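Water treatment, Flisetdale drinks counter
June 23, 2025

Continues from the March entry. Question still open: whether the scale in the Harb boiler comes from an exhausted cartridge or from the bypass being set too far open.

Meter on the Wameo filter head read 3318 litres on arrival. Cartridge is the large one, fitted in March by Rasha. By the chart in the lid it should have some life left at this hardness, but the chart assumes a bypass setting of 2 and the head was on 3. No note of who moved it. Left it on 3 until the first samples were drawn.

Samples, all cold, taken after a one minute flush:
Mains tap, before filter: conductivity 596 microsiemens, hardness 13 German degrees.
After filter, bypass on 3: hardness 7.
After filter, bypass on 2: hardness 5.

Drop kit used for hardness, strips not trusted. The mains sample was done twice with the same result. The conductivity meter was checked against the standard solution before leaving the workshop, not after. Should have been both.

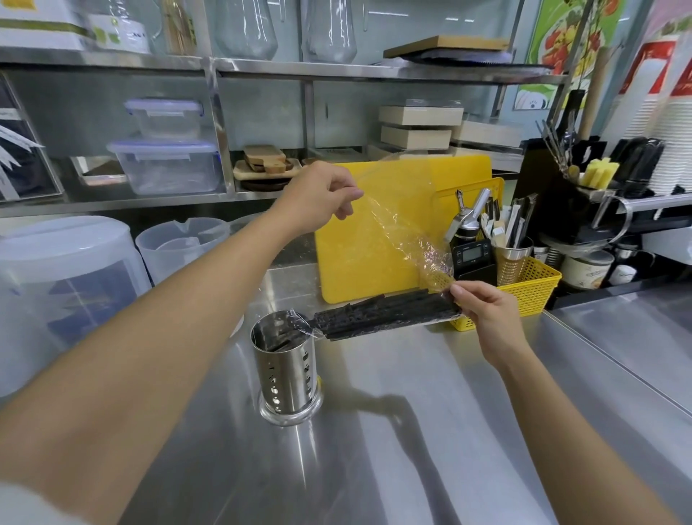

Black straws and the perforated holder, counter at Flisetdale.

Boiler isolated, drained and left to cool. Level probe out: white crust along the lower third, thin, comes off with a thumbnail. Heating element has a heavier coat, grey-white, flaking at the bend. Soaked the probe in citric acid solution and it came clean. Did not acid the boiler in place. The drain valve is the old Mendon pattern with a rubber seat, and I would want a spare on the shelf before putting anything through it.

Refitted probe with new washer. Refilled, brought up to pressure, no weep at the gland. Safety valve not tested this visit.

Provisional view: bypass. With the cartridge gone I would expect the filtered figure to sit close to the mains figure at either setting, and it does not. The drop from 7 to 5 on one step of the bypass is in line with what the head should do. This does not rule out the cartridge being partly used. It also does not explain why the element is so much worse than the probe, except that the element is the hottest surface in there.

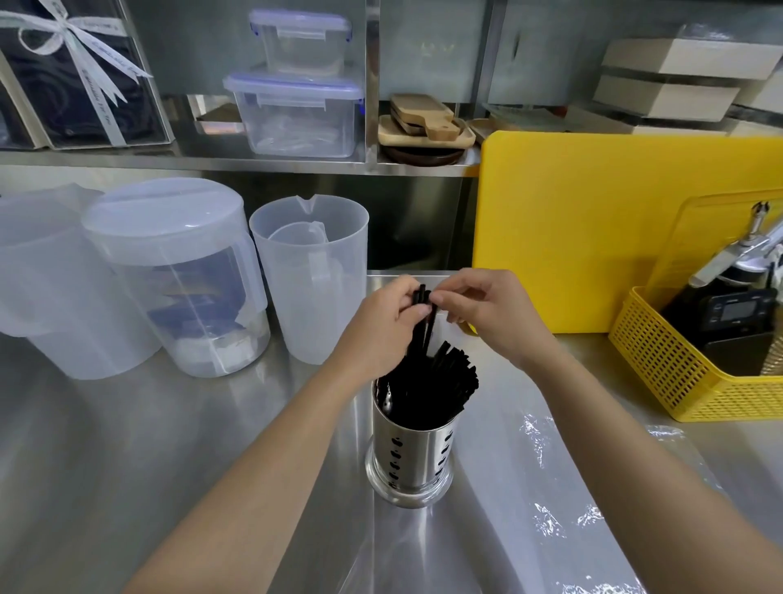 Elis Humphreys

Left at the end of the visit: bypass on 2, locking screw nipped up, setting written on the head in paint pen. Litre reading copied to the card inside the cupboard door.

To do:
Order drain valve seats, Mendon pattern, two off.
Repeat the three samples at the next visit, same order, same flush.
Ask Rasha what the bypass was set to when the cartridge went in.
Elsie to look out the old hardness figures for the street, if we kept them.

Added later, Fadi's comment: a drop kit reading is only good to one degree, so 7 against 5 is a thinner result than it looks. Agreed. Will use the double volume method next time and halve the count.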